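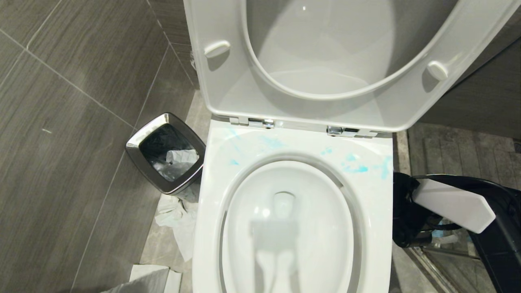

Step 4: Resetting the wrist before a seat pass

Okay, back to the Drovari arm. You've got the lid up, the seat down and the blue stuff on the back of the seat by the hinges, so now we look after the gripper (my favorite part!).

Run the arm out beside the seat and stop it there. Check the white finger first: wiggle it by hand, and if it moves at all, snug both screws with the 7 mm wrench. Then follow the black cables back along the arm with your fingertips. Feel for a pinch, don't just look.

Next, the force limit. Hartmut Stöcker's old sheet says 12 newtons and I still use that on the Harkthorpe bench, though Kamarul Kusuma goes a bit lower near hinges. Either is fine, just write down which one you picked.

Paper on the floor gets picked up by you before the base rolls. It loves to wrap around a caster.

Log the wrist hours too. At 800 the finger gets swapped, and our spare sits in the Siltitz drawer with its screws taped on.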